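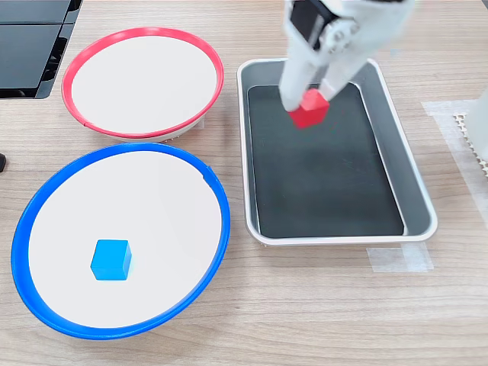
I redid the sorting demonstrations this week. The first set was recorded on the Kallgate leader arm, with the camera feed running at the same time, and the resulting policy was mediocre. It picked up cubes well enough. It was bad at deciding what to do after picking them up.

The task is simple to state. Two cubes, one red and one blue, and a tray. The red cube belongs in the bowl with the red rim and the blue cube in the bowl with the blue rim. A person does this in a few seconds without thinking, and that was the trouble with my first recordings. I was choosing the next cube while the arm was still over the bowl, so the motion toward it began before the release had properly finished. The policy learned the same habit and sometimes opened its jaws on the way out.

For the second set I wrote down some rules for myself before starting:

Come to a full stop above the bowl, open, wait, then lift.
Start every episode from the same rest pose.
Alternate which color goes first.
If a grasp slips, recover and keep recording. Do not restart.

The last one was Prakash Chowdary's suggestion. He ran a similar setup at Wiresmont and kept only clean episodes in his first data set, which left him with a policy that had never seen a dropped part. I had been deleting those too. Of the new recordings, 13 contain a missed or slipped grasp followed by a second attempt, and I kept all of them. 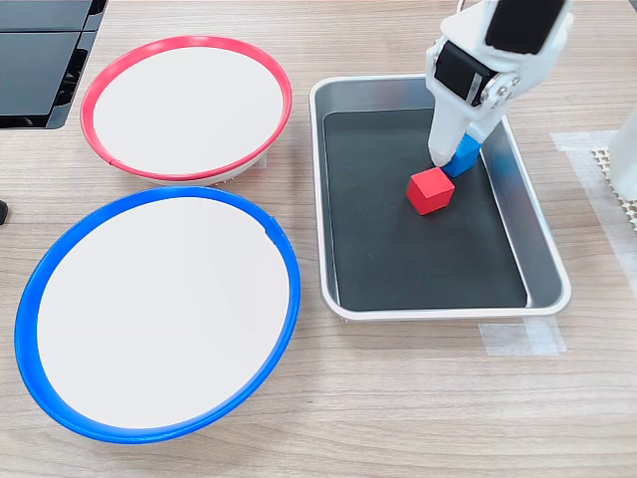 The hardest episodes to drive are the ones where the cubes start close together near a wall of the tray. The fingers need clearance on both sides, and the sloped wall takes some of it away. Through the leader arm there is no force feedback at all, so contact with the wall only shows up as the follower lagging behind my hand. I ended up approaching from the open side, closing slowly, and dragging the cube a short distance inward before lifting. It looks clumsy on playback, but it is repeatable, and repeatable is easier to learn from.

Latency between leader and follower was not a problem once I moved the logging to a separate process. Before that, the control loop stalled whenever a video file was being closed. I found the cause on Wednesday after blaming the servos for two days.

I also taped the tray position. In the first set it drifted during the session – a small nudge each time I reset the cubes – and I did not notice until I compared the early and late episodes.

Training is running now with the Kikuchi config, unchanged apart from a longer action chunk. The old policy stays on disk for comparison. I will run both from the same starting layouts, 10 trials each, and score grasp and placement separately.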